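Search this site Enter keywords Go

Household Tips: Agreeing on Kitchen Routines When Members Value Different Things

Monday, April 21, 2025
By Bonifacio Salcedo, Casado Institute for Personal and Household Development

Print this page
E-mail this page

The Institute receives many requests for advice on kitchens, and few of them concern cooking. Most concern the people who share the room. One member of a household wants the counters clear by evening. Another regards the kitchen as a place to talk and leaves the dishes until morning. Both have a view of what a good home is, and each tends to treat the other's view as a lack of care.

The following tips are drawn from the household course taught at our Platitz and Somberg centers. They apply to families, couples and shared apartments alike.

Start with the value behind the rule

A rule such as "no pans left in the sink" may serve order, respect, thrift, health or the comfort of guests. Before a rule is discussed, each member should write down what the rule protects. One sentence is sufficient. Members often find that they support the same rule on different grounds, and that they object to a rule only in the form in which it was first put to them.

Members who place a high value on security will usually ask for fixed places and fixed times. Members who value achievement ask for whatever is fastest. Those who value harmony may agree to anything during the conversation and follow none of it later. Written statements make this easier to detect.

Hold the conversation outside the kitchen

A discussion held beside a full sink becomes a discussion of who filled it. Choose another room and a time when no meal is due. The Institute recommends that the first conversation run no longer than 70 minutes and that it end with a date for the next one, even where everything appears to be settled.

Keep separate lists for habits and agreements

Habits are personal and may differ. Agreements bind everyone. Wiping the stove before bed may be one member's habit for years without becoming a duty for the rest. Confusion between the two is the most common source of complaint in the letters we receive. Post the agreements where all can read them, and leave the habits off the sheet.

Use the Grader sheet

The Grader is a single page issued to all course participants. Each kitchen task is listed in the left column. Every member then marks how much the task matters to him or her, and separately how much he or she dislikes doing it. The sheet is completed alone and compared afterward. A task that matters greatly to one person and little to the others should first be offered to that person, with another task removed from his or her share in exchange. Where two members give opposite marks, record both marks as they stand. Averages hide the disagreement and it will return.

Please use pencil. The sheet is revised often in the first month.

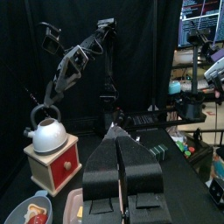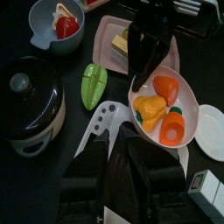
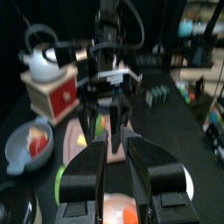
What should a household do when one member declines to take part in the conversation?

The remaining members should proceed, limiting themselves to agreements they are able to keep without that person. The sheet should be left available, and the person who declined should be invited to the following meeting in the same words as everyone else. Agreements must not be used to assign duties to someone who was absent. In many households the reluctant member joins once it is clear that the meetings are short and that past conduct is not on the agenda.

Include children according to their stage

Young children understand rules as the wishes of particular adults. Explanations of fairness have limited effect at this age, and a task performed together each day has considerably more. Children of school age generally accept a rule that applies to all, and they will notice when an adult is exempt. Adolescents should be given one area of the kitchen, such as a shelf or the care of the refrigerator, together with full authority over how it is arranged. Adults should refrain from rearranging it.

Review after the first season

Values shift with circumstances. A new job, an illness in the family or the arrival of a lodger may change what a person needs from a shared room. Agreements made in spring should be reviewed in August, and again whenever someone moves in or out. At the review, read each agreement aloud and ask whether it still protects what it was written to protect. Strike out those that do not. A household that carries more than 2 unresolved items from one review to the next should request an appointment with a course leader.

Keep the old sheets. They are useful when a disagreement reappears under another name, and members are often surprised by the marks they gave a year earlier.

On tone

Requests should name the task and the time. "Please empty the dishwasher before dinner" can be answered. "It would be nice if people noticed things" cannot. Members who find direct requests uncomfortable may leave them in writing, provided the note is signed.

Copies of the Grader are available at the front desk in Platitz and Somberg, in pads of 500 sheets for organizations and as single copies for households. Course leaders who require a larger supply should order in lots of 1000 and state the center to which the order is to be charged.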